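About us

Tumance makes small parts for small satellites. If you have ever looked at an artist's impression of a spacecraft and wondered what stops the solar panels from flapping about on the way up, you are our ideal customer, or at least our ideal dinner guest. We make the bits that hold things shut until they ought to be open, and then the bits that open them.

The company began when Euan Kinnear and Pieter Cele were both working for a much larger firm on a much larger satellite. Euan was in charge of a hinge. Pieter was in charge of the paperwork for the hinge. After two years the hinge weighed 400 grams and the paperwork weighed a good deal more, and the pair of them began to suspect that there was room in the market for a lighter version of both.

They handed in their notice in the same week, which their manager took rather well, and rented a unit behind a tile showroom. The first product was a hold-down clamp called Remby. The name came from a typing error on a purchase order and we have never been able to get rid of it. Remby has since gone through several redesigns and is now a respectable piece of engineering, though customers still ask us what the letters stand for. Pieter used to make something up. He has been asked to stop.

What we make

Remby is a clamp and release for folded panels and booms. It holds on through launch, which is loud and unpleasant, and lets go on command, once, some hours or days later. It has one job and spends most of its life not doing it.

Swanson is a spring hinge with a damper, for people who would like their antenna to arrive in position gently. It comes in two sizes. We are asked for a third about once a month and we are thinking about it.

Pornura is our test service. You send us a deployable thing of your own, we fold it, shake it, chill it, warm it up and see if it still unfolds. Then we send you a report. The name was chosen by a consultant, who assured us that it tested well.

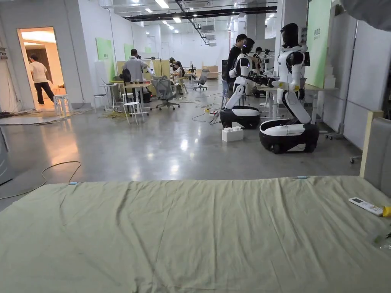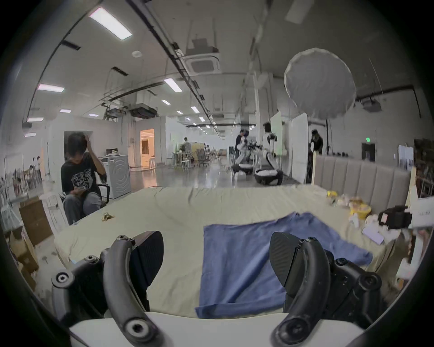
Folding is the part of the work that takes longest to explain to visitors. A drag sail (the thin sheet a satellite puts out at the end of its life, so that it falls back into the atmosphere at a decent pace) has to go into a box the size of a paperback and come out again without catching on itself. New starters get the general idea quickly if you mention bedding. A sheet spread over a bed will keep its creases and wrinkles however patiently you smooth it, and a sail remembers its folds in much the same way, except that you can't walk round to the other side and give it a tug. So we practise the folds on paper, then on cheap film, then on the real material, and we write down which corner went where. Pieter has filled 28 notebooks with this. They are shelved in order and he knows if one has been borrowed.

How we work

We are a small company and we intend to stay at a size where everybody fits in the kitchen, if not comfortably. Whoever designs a part also builds the first one. This has done wonders for our designs, which used to include screws that could only be reached by someone with three elbows.

We keep our lead times boring. If we say ten weeks we mean ten weeks, and if it's going to be eleven you will hear from us in week four, by telephone, from a person who sounds sorry. We don't charge for the first conversation and we have been known to talk people out of buying anything. One university team came to us wanting a motor-driven boom and left with a length of tape spring and a sketch. It flew, it worked, and they sent us a mug.

We test everything we sell, and we test it in the position in which it will fly, as far as gravity will let us. Gravity is a great nuisance in this trade. A panel that weighs nothing in orbit weighs quite enough on a bench in November to bend its own hinge, so we hang things from strings and counterweights and try to persuade them they are somewhere else. Most of the strings are fishing line. The fishing shop has stopped asking.

Where things stand

Our parts are in orbit on missions for universities, start-ups and a couple of agencies who would prefer to make their own announcements. We can say that the oldest Remby up there belongs to a satellite that by its owners' estimate will come down in 2073, by which time Euan plans to have taken up bowls. He has asked to be told when it happens.

We have also had failures, and we think an About page ought to own up to at least one. An early Swanson opened late on a customer's satellite — very late, a matter of weeks — after everyone had written it off and the team had held a sort of wake. The cause was a damper fluid that got thicker in the cold than its data sheet had led us to expect. We changed the fluid and the test, and refunded the customer, who by then had a working antenna and was a bit embarrassed about taking the money. He took it.

Visiting and working with us

Visitors are welcome by arrangement. The entrance is round the back of the tile showroom, past the bins, through the door with no handle (please knock). There is parking if the tile people are not having a sale.

We take on two students each summer, paid, and we give them real work, some of which is sweeping. If you'd like to be considered, write and tell us about something you built and what went wrong with it. We read every letter. A tidy CV is nice too, but we learn more from the thing that fell apart.

For prices and drawings, use the contact page. For anything to do with hinges, ask for Euan, and allow an hour.

Page last revised July 2024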